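Dokuden hand grippers, the pair, a maintenance thread. I've looked after these two since June and I'm now the person people walk toward with a small screw in their palm.

For anyone new: each one is a housing you hold, two fingers, a soft pad on each finger, a camera, and a white cube with markers all over it. You squeeze, it closes, it records. The arm learns from that later. My job ends where the arm's begins, and I like it there.

The manual is four pages long. One of them is the cover.

Okay, pads first. Pads are what go. The counter on the left one said 3894 closes when I pulled it on Friday and the pad surface had gone shiny in a stripe down the middle. Shiny pads still hold a sponge. They do not hold anything round, which is most of what we ask them to hold.

Changing a pad: back out the two screws, peel the old one, get the adhesive off. The adhesive is the job. The rest is ten minutes of feeling competent.

I used to scrape it with a fingernail. Then a plastic card. Now it's alcohol, wait, alcohol again, then one light pass with 400 grit on the backing plate. Light. I have over-sanded a plate and it rocked like a café table.

New pads are from Korkska and come in a bag of eight, all the same shape, with a left and a right that differ only in which way the weave runs. It is printed on the bag. The bag is the first thing that gets thrown away. Write it on the pads in pencil.

Press for a full minute after sticking. I hold the fingers shut with a rubber band and go do something else. There's a proper clamp for this, in a drawer, under the rubber bands.

Screws go back in by hand, snug and then a touch. The housing is printed and has no interest in your torque.

Second thing: the slide. The fingers run on a little rail and the rail collects fluff. Wherever we've had a towel task that week I can tell you the color of the towel. Dry brush, then a wipe, then one drop of oil. The previous keeper of these was generous with the oil, and the left one spent a week making everything it touched slightly delicious.

If one finger arrives before the other, it's the link arm, not the rail. Took me a long evening to learn that. Loosen the pivot, close the fingers on the gauge block, tighten with them closed. Open and shut it twenty times while you think about your choices.

Spring: Kramer, the short one. The long one fits too. You will find out which one you installed when your thumb starts to ache before lunch.

Third thing, the cubes. PLEASE do not carry the grippers by the cubes. They look like handles. I know they look like handles.

If a cube has shifted even a hair, every recording after that puts your hand slightly somewhere else, and the arm will believe it with total sincerity. Our arm spent one whole morning confidently picking up the air next to a cup.

Check for it like this: gripper flat in the cradle, run the Fliron check, look at the residual. If it's over the line, do it again with the cradle wiped clean. It's usually the cradle. If it's still over, it's the cube, and you come find me, and neither of us enjoys it.

Marker stickers get fingerprints. Dry microfiber only. Someone (me) once used the alcohol from the pad step and took the black off a corner. That side of that cube has been replaced and we don't discuss it.

Also: each gripper keeps its own cube. The patterns are different and the software knows which is which. I swapped them once while cleaning both at the same time and produced 200 recordings of a person with their arms crossed, as far as the computer was concerned.

So now I clean one, put it away, and clean the other. Slower. Zero crossed arms.

Fourth thing, the camera window. Breathe on it, wipe it, look at it against the light. There's always a thumbprint and it always belongs to whoever is telling you there isn't one.

Zero the opening after ANY of the above. Fully closed, press, fully open, press. If you skip it the log thinks a closed hand is a little bit open, and you won't notice until somebody plots it, in a meeting, on the big screen.

Then the pick test. I don't sign off new pads without one. Same routine every time: round thing off the table, up, hold, back down, other hand open and out of the way. Then swap hands. A pad that's on backward shows up as a slow roll toward the thumb side. A pad that's not stuck yet shows up as a pad on the table.

Use something orange or at least something bright. I tried it with a gray ball against a gray housing and spent the playback squinting at fog.

Stand where you'd stand for a real session, too. Sitting down, your wrists do something different and the test passes on a technicality. I have signed off a gripper from an office chair. It was back by three.

Monday's round, November 4, 2024, new Korkska pads on the left, brushed rail on both:

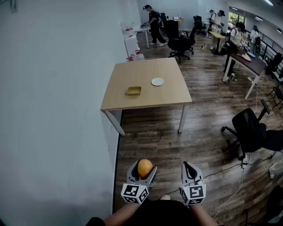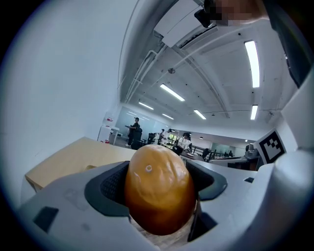
Orange one gripped in both. Left hand working in the first, right hand open and waiting its turn.

Log for the record: left pads new, counter reset. Right pads at 1195 closes, matte all the way across, staying on. Cubes untouched. I'd like them to stay untouched.

Somebody asked in replies whether you can just rotate a worn pad and get more life out of it. You can. The weave then runs the wrong way and you get the slow roll. I did it for most of a week before ordering more, so take that as a review.

Also asked: do you need to take the housing apart to reach the link arm. No. Small hex key, in from the side, with the fingers closed. The ball-end key is the one you want. The ball-end key is also the one that's missing, and if it's in your jacket I'm at my desk until six.

Next on the list is the right trigger, which has a click in it. Small click. Only on the way back out. I've oiled it, I've un-oiled it, and it clicks. Will post when I find out what it is or when it gets bored.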